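**Informe de avance - buenas prácticas para pinzas manuales**
Proyecto Fukeo, para Valtus
2 de septiembre de 2024

El borrador de la guía tiene ya 11 reglas, siete de ellas revisadas con Ineck. Las cuatro restantes tratan del desgaste de los dedos y siguen abiertas. Desde enero hemos registrado más de 3000 maniobras con textiles; la revisión de esos registros la lleva Iwona Zawadzka. 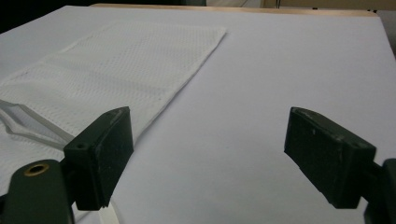 *Dedos abiertos junto a un paño blanco de textura fina, sobre superficie blanca.*

La regla 4 pide empezar cada toma con la pinza abierta y sin tocar el paño. La cumple el 92 % de los registros revisados. La regla 6, sobre el fondo, da más trabajo - con tela blanca sobre blanco el borde se distingue mal y proponemos exigir también una serie con contraste.

Queda pendiente que Tsegaye fije el límite de desgaste admisible en las almohadillas.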